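Sunday, November 16, 2025

**1.** A thread on dark patterned walls. I lived with white walls for all my life until April, and I would like to write down what I learned before I forget the details.

**2.** In my first language we say that a white wall is "quiet." I wanted a wall that talks a little. Black background, large leaves, nothing shy.

**3.** My taste at present, in two pictures. White leaves on black, with dark brown marble and its white veins: 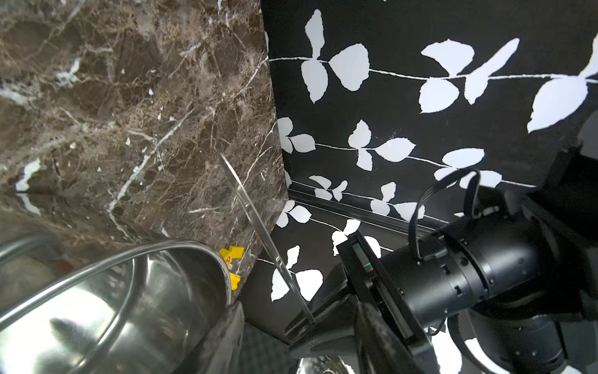
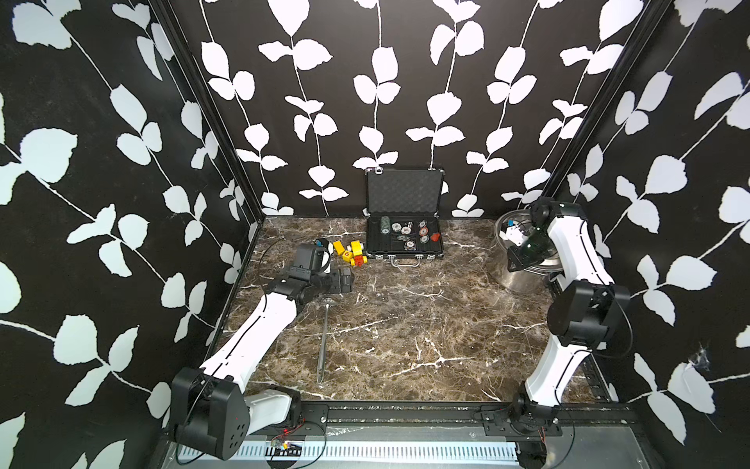

**4.** A reader asks if a black wall makes a small room feel like a closet, and says that every magazine tells you to paint a small room white.

**5.** I believed this also. My bedroom in Liltden is small and looks to the north. With white paint it was gray from morning to evening. Now it is dark, but it looks like someone decided it. I prefer this very much.

**6.** What changed more than the size was the corners. On a white wall you see every shadow in the corner. On black you lose them, and the room does not show you so clearly where it stops.

**7.** Now the money. I ordered 12 rolls from Muneo and paid 396 dollars. The whole room, with the electrician, the new curtains and the floor repair, came to 3357. The wallpaper was the cheap part, and it is the only part that visitors mention.

**8.** Please learn the words "pattern repeat" before you order. I did not know them. It means how far you must go down the roll until the same leaf comes again. A big leaf has a big repeat, and a big repeat eats your paper.

**9.** There is also "straight match" and "drop match." In a straight match the leaf continues at the same height on the next strip. In a drop match you must move the next strip up or down. Mine is a drop match. I read this on the label after I cut the first two strips.

**10.** So, two strips went to the trash. I have one long piece left from them and it lines a drawer now.

**11.** Samples: order the largest one they sell. My first sample came from Hitaveo and was the size of a postcard. It had half a leaf on it. You cannot choose a wall from half a leaf.

**12.** Hang the sample with tape and leave it for four days. Look at it before breakfast, and again with the lamp on. One black I tried was lovely at noon and became brown at night. Another one had some green inside, and I saw it only beside my bedsheets.

**13.** About the preparation. Dark paper at the joints is not kind. If the wall behind is white and the paper shrinks a little when it dries, you get a thin white line from ceiling to floor. I have one behind the door and I look at it each time.

**14.** The woman at the Chaudhary paint counter told me to paint a dark stripe on the wall where each joint will come. It takes one hour. I did it on three of the walls. The door wall is the fourth.

**15.** Also from her: wipe the paste at once, with a clean sponge, and change the water often. On a pale paper dried paste is hard to see. On black it shines.

**16.** Dust. Yes, you see it more. A matte black surface shows every hair and every small thread. I go over the walls with a dry, soft brush on Saturdays, it takes less time than I feared.

**17.** Someone below writes that she would never do four walls, only one, the "accent wall," and then if she is tired of it she has a small job and no big one.

**18.** This is sensible. I can only say that I tried it in my head and it looked like a poster. One loud wall and three pale walls, I feel they argue. With all four the pattern becomes the background and your eye stops fighting with it.

**19.** But then let the rest be plain. I moved out the striped rug and the flowered cushions. I kept one thing with its own strong drawing, a stone tray, and it works for me when the lines in it are irregular. Two regular patterns close together give me a headache.

**20.** Light is the part where I would spend more next time. One lamp in the ceiling was enough for white paint. Black drinks it. I have now three small lamps, all with a warm bulb, and I still read with the one that clips on the bed.

**21.** A question about renting: I own this apartment, so I pasted. My neighbor rents and used the peel-and-stick kind. It is easier to hang, but she says that on rough plaster it let go at the top in the first hot week. Smooth wall first, then peel-and-stick.

**22.** And keep one full roll, with the label on it. The batch number is there, and the black from another batch can be a different black. My spare roll is under the bed.

**23.** Next I want to do the hallway, which has five doors and almost no wall. If you have papered around many door frames, please tell me if you cut before or after you paste. I have read both and the people who write are very sure in both cases.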